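Jumville students log 2,000 grasps for Triline round

The robotics class at Jumville has closed data entry for the Triline student competition, submitting 2,000 logged grasp attempts made with a single arm and a two-fingered gripper. Everyday items, among them a water bottle, a marker, a bowl and a slice of bread, were set out on a plain white table. Entries are scored on placement error and cycle time. The class placed 31st of 40 last December with an earlier control program, since rewritten by Leif Vik and Siv Åberg. Results are due on December 7, 2025. 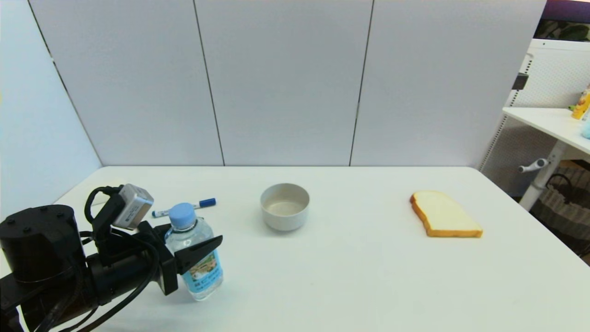 Solveig Magnusson would have liked cycle time to count for less, as it favours teams that skip the soft items.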